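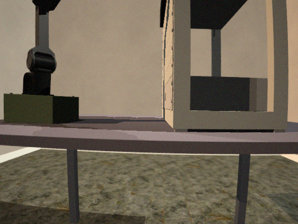 Rendering: Eylül Bozkurt / Werkstatt Drurnel

Erst der Tisch, dann der Arm

In der Gemeinschaftswerkstatt Drurnel bauen zwei Frauen einen Roboterarm, der einen Schrank bedienen soll. Gefahren wird er bislang vor allem am Rechner.

Donnerstags ab 18 Uhr gehört der hintere Raum den Metallleuten, und wer löten will, weicht in die Küche aus. Dort sitzt Şükran Kozan mit einem Motortreiber, zwei Rollen Litze und einem Laptop. Auf dem Bildschirm steht ein dunkler Arm auf einem olivgrünen Sockel, ein gutes Stück daneben ein hoher, cremeweißer Schrank. Dazwischen liegt nur Tischplatte.

Kozan hat Werkzeugmacherin gelernt und arbeitet in der Instandhaltung. Den Arm nennt sie Brulier, nach dem Schild an einem alten Gehäuse, aus dem die ersten Lager stammen. Eylül Bozkurt kam ein halbes Jahr später dazu. Sie schreibt die Software und hat darauf bestanden, dass jede Bewegung zuerst in der Simulation läuft.

„Ich wollte gleich ans Blech“, sagt Kozan. „Dann haben wir beim ersten Test das Schultergelenk gegen den Anschlag gefahren, und das Getriebe war hin.“ Das Ersatzteil musste sie selbst drehen. Es dauerte 11 Abende. In dieser Zeit baute Bozkurt Tisch, Sockel und Schrank als Modell nach, und als das Getriebe wieder lief, hatte der virtuelle Arm seine ersten Fahrten hinter sich.

Die Aufgabe klingt bescheiden. Der Arm soll einen Schrank öffnen, etwas herausnehmen und wieder schließen. In der Werkstatt wäre das für Leute nützlich, die nach einer Operation oder mit einem steifen Rücken nicht an die oberen Fächer kommen. Kozan denkt dabei an ihren Vater, dem das Bücken schwerfällt und der trotzdem jede Woche an der Drehbank steht.

Für den Griff zum Schrank hat Bozkurt im Modell eine zusätzliche Ansicht angelegt, die dicht am Greifer sitzt. Der Arm selbst ist darin kaum zu sehen, dafür die beiden Finger und das, was vor ihnen liegt. Die meiste Zeit arbeitet sie mit diesem Bild. Wenn die Finger ein paar Millimeter zu weit rechts stehen, fällt es von der Seite nicht auf.
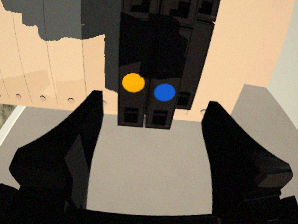 Blick entlang der beiden Greiferfinger. Die orangegelbe und die blaue Scheibe sind die einzigen kräftigen Farben in dieser Ansicht.

Die Finger gehören zu den Teilen, an denen am längsten gearbeitet wurde. Die erste Fassung war zu weich und bog sich beim Ziehen auf. Die zweite war steif genug, kam aber nicht in enge Spalten. Jetzt laufen die Finger in schmalen, stumpfen Spitzen aus. Kozan hat sie aus Aluminium gefräst und schwarz eloxieren lassen, der einzige Auftrag, den die beiden außer Haus gegeben haben.

Auch die Maße haben sich mehrfach geändert. Der Arm reicht in der aktuellen Fassung 42 Zentimeter über die Sockelkante hinaus. Mehr gibt der Schultermotor nicht her, ohne dass die Last am Greifer ins Zittern kommt. Ein größerer Motor würde passen, verlangt aber ein anderes Netzteil, und das passt nicht mehr in den Kasten unter dem Tisch. Über diesen Punkt haben die beiden länger gestritten als über alles andere. Der kleine Motor ist geblieben.

Die Simulation hat fast 2.000 Durchläufe gesehen, viele davon nachts auf einem Rechner im Lager. Bozkurt wertet morgens die abgebrochenen Fahrten aus. Meistens ist der Grund banal: ein falscher Startwinkel oder eine Kollisionsform, die gröber war als das Teil, für das sie stand. Manchmal findet sie nichts und lässt dieselbe Fahrt einfach noch einmal laufen.
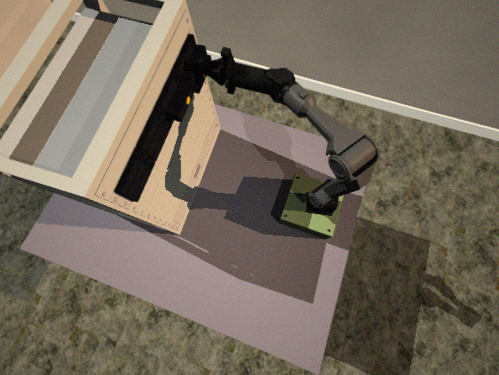
Warum der Sockel unten bleibt

Ursprünglich sollte der Arm an der Wand hängen. Die Zeichnung dafür gibt es noch, sie klebt an der Kühlschranktür. An der Wand hätte er den Tisch frei gelassen, aber die Wand in der Werkstatt ist Gipskarton, und beim Bremsen zieht der Arm kräftig an seinen Schrauben.

Also steht er auf einem flachen, quadratischen Block mit abgeschrägten Kanten, der nahe den Ecken verschraubt wird. Von dort greift der Arm schräg hinüber zum Schrank. Der Ellbogen muss dafür weit ausholen, und auf der Rückseite braucht er Platz, den man beim Aufbau leicht vergisst. Bei der ersten Aufstellung hing dort ein Regal der Firma Strömberg, bei der Kozan früher gearbeitet hat. Das Regal ist inzwischen abgeschraubt.

Die Steuerung heißt Terna und ist ein Eigenbau. Sie begrenzt die Geschwindigkeit, sobald der Greifer nah an der Schrankfront ist, und schaltet ab, wenn ein Gelenk mehr Strom zieht als vorgesehen. Das Handgelenk darf sich aus der Mittelstellung um höchstens 90 Grad drehen. Technisch ginge mehr, doch dann wickeln sich die Kabel auf. 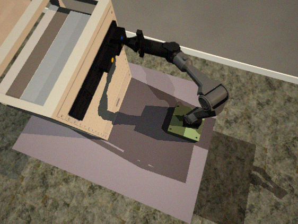 Was noch fehlt

Im Februar soll Brulier zum ersten Mal den echten Schrank anfassen. Bis dahin fehlen ein Not-Halt, den man auch mit dem Ellbogen trifft, und eine Abdeckung für die Zahnriemen. Die Kabel am Oberarm sind vorläufig mit Klettband befestigt.

Bozkurt rechnet damit, dass die Reibung im echten Scharnier anders ausfällt als im Modell. Sie hat mehrere Werte vorbereitet und will sie der Reihe nach ausprobieren, zunächst mit leerem Schrank und halber Geschwindigkeit. Kozan möchte in der Zwischenzeit einen zweiten Satz Finger fräsen. Das Aluminium dafür liegt schon im Spind, die Fräse ist am nächsten Donnerstag ab 20 Uhr frei.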